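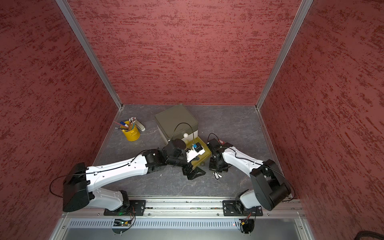
Jinico two-arm desk cell: a buyer's review
Posted 2024-07-23 by Kumaresan Panicker

I wanted two arms, and I wanted them to arrive already bolted to something. That second wish is where the money goes. We had priced a pair from Adik and a bare bench from Dreßler, and on paper it was cheaper by a sum that would have covered the coffee for a year. Then I added the brackets, the rail, the panels and my own evenings, and Jinico started to look reasonable.

The arms are fine. White links, black joints, a reach that covers the desk clutter we set out for them. The little control boards hang under the mounting plates with their wiring on show, and for this price I'd have liked a cover. The brochure calls this "service access." So is a missing car door.

Budget for the following, none of it in the quote:

Spare gripper fingers. Order 2 sets. Lead time was 30 days.
Cable management. $536 from Asar, and I still have a loop I don't care for.
Props. Keys, trays, pencils, ping-pong balls. Cheap, but purchasing wanted a line item for each.
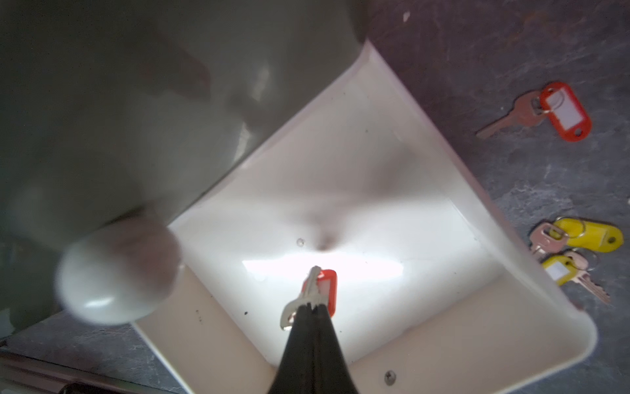
Keys deserve a word, as they were my test for whether the grippers were worth the upgrade. A key on a plastic tag is thin, shiny and hinged in the middle, and the pinch-style fingers can hold one. Buy the tags in several colors while you're at it - red and yellow are easy to tell apart on a dark surface, and they cost next to nothing. Glossy white trays I would skip. They glare under bright lights, and matte ones were on the same page of the catalog.

Support answered my April email in six days, politely, with a link to the manual I had quoted to them.

Would I buy it again? Yes, with the cable money in the first request this time - going back for a second signature cost me more dignity than the arms did. Four stars, and I'd give back half of one for a cover on those boards.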